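Stititik publie la version 2 de son référentiel de bonnes pratiques pour la manipulation à deux bras

Cillier, août — Stititik met à disposition la deuxième version du référentiel Fumwood, qui fixe les règles d'essai applicables aux cellules à deux bras manipulant de la vaisselle et des ustensiles de cuisine. Le texte compte 231 exigences, dont 803 points de contrôle associés, et s'applique aux essais simulés comme aux essais sur banc.

La principale évolution concerne le bras au repos. Lorsqu'un seul bras intervient sur un objet, le second doit conserver une posture déclarée, préhenseur dégagé du plan de travail, et ne toucher ni l'objet ni son support. Tout contact non prévu entraîne l'invalidation de l'essai, même si la tâche est menée à son terme.

La version 2 impose également de consigner le mode de prise des récipients ouverts. Une saisie avec un ou deux doigts à l'intérieur du bord est à déclarer séparément d'une saisie par l'extérieur — la distinction conditionne les règles d'hygiène de l'annexe C.
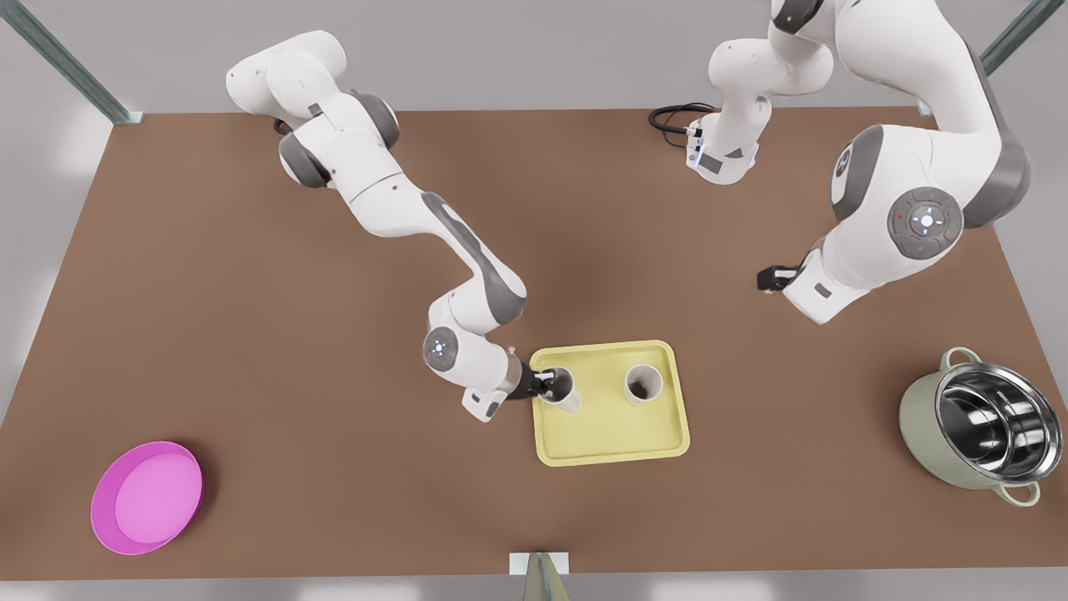
Essai en simulation : préhenseur engagé dans la tasse de gauche, second bras sans contact. Image de synthèse.

Les objets étrangers à la tâche restent admis sur la table, à condition que leur position initiale soit enregistrée. Le référentiel demande en outre que les poignées débordantes soient prises en compte dans le calcul des volumes d'évitement.

« Un résultat obtenu en simulation n'a de valeur que si les conditions de départ sont décrites avec la même rigueur que sur banc », indique Gisela Nolte, responsable de la normalisation chez Stititik. « La version précédente laissait trop de latitude sur ce point. »

Le projet a été éprouvé sur 2432 essais simulés, conduits avec l'intégrateur Paewai. Presque 1963 d'entre eux ont été retenus après vérification des journaux.

Les laboratoires utilisant la version 1 disposent d'une période de transition de six mois. Le document et sa grille d'audit sont transmis sur demande par le service technique de Stititik, à Cillier.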